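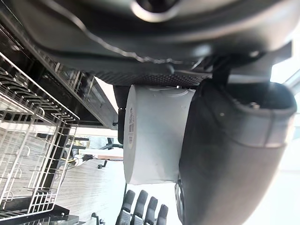
Wrist camera view during a recording: white cylinder between the fingers, wire rack off to the left.

Recording examples for Fundside: how we do it at Trusar

If you have been handed the controls and told to "just get some grasps", these are the steps. An example, for our purposes, is one go at one task, driven by a person from start to finish, with the cameras and the joint positions saved together. The system learns to copy you. It will copy all of you, including the bit where you scratched your ear and the arm drifted left.

Before you start

Book the arm in the Najjar sheet and write the task as a plain sentence: "pick up the white cylinder and put it on the rack". Leave out words like "carefully" or "nicely". They mean something to you and nothing to the person sorting files in June.

Clean the lens with the soft cloth. The other cloth is for the bench and has been places.

Run the start-up check and look at the wrist view on the screen. The gripper housing takes up a good part of the picture and will go on doing so, however much you glare at it. What you want is a clear view of the gap between the fingertips. If the mount has slipped, nudge it back and take a test clip, then compare it with the one pinned in the Bitura room.

Tidying, and when to stop

Move anything the arm could catch on, cables above all. After that, leave the room as it is. We once spent a morning making the background spotless and ended up with a policy that worked beautifully until someone moved a chair. Furniture and daylight are welcome. So is ordinary mess, as long as it stays out of the arm's path.

Recording

1. Put the arm in its rest pose. Every example starts there, even when you are sure it would be quicker to carry on from where you are. It would be quicker. Go back anyway.

2. Place the object. Shift it a little between goes and turn it now and then. People believe they are placing things at random and then put the thing down in the same spot all afternoon, so use the printed position cards.

3. Press record, wait 2 seconds, then move. The pause gives the sorting script a clean start to find.

4. Approach at a steady speed. If you need to stop and think, stop properly, and mark the go as "hesitated" afterwards. A slow wobble towards the object is the worst of both worlds, and the model picks it up with real enthusiasm.

5. Close the fingers and hold for a beat before you lift. Round things like to roll, so get the fingers well either side before you close.

6. Finish the task, open the fingers, back off, press stop. Backing off is part of the example. Without it you get a robot that puts a thing down and then stands there holding on to it, like a guest who can't find a way to leave.

Do six goes, swap position cards, do six more. After four sets, have a break and let someone else drive. Your hands will say they are fine. The recordings will say otherwise.

Odd angles
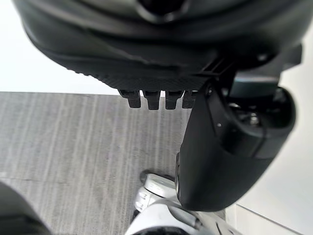 From the wrist camera: grey striped floor below, and a gripper finger up against the underside of the dark shape overhead.

Every session needs a share of views where the arm is in an awkward pose and sees parts of itself. New drivers tend to bin these as ugly. Keep them. A wrist camera spends much of its life looking at floor, wall and bits of robot, and a system that has only seen tidy views will be lost the first time it gets one of these.

Get into the pose slowly, with a hand near the stop button. If a joint starts to complain, back out the way you came. A scraped cover is a form to fill in, and the form is long.

What to keep, what to bin

Keep a clean failure. If you miss the object, back off, try again and get it, that is one of the most useful things you can give us. Mark it "recovered".

Bin anything where a person's hand reached in to help. Bin anything where a camera froze. If you nudged the object by accident before pressing record, carry on; that is free variety.

Don't re-record a go because it looked clumsy. Vesela Vasić, who set up the first version of this process, did that for a week and produced up to 300 examples of a person showing off. They were lovely to watch and the model learned nothing about getting out of trouble.

Labelling

Do it the same day, while you remember which odd one was which. Each go gets a result, a marker if it needs one, and your initials. The notes box is for facts. "Cylinder turned in the fingers on the lift" is helpful. "Arm in a mood today" is in there more often than I'd like, and some of those are mine.

Last thing, park the arm, copy the files across and check that the copy opens before you clear the recorder.

Contact the Fundside desk | © Trusar | Back to top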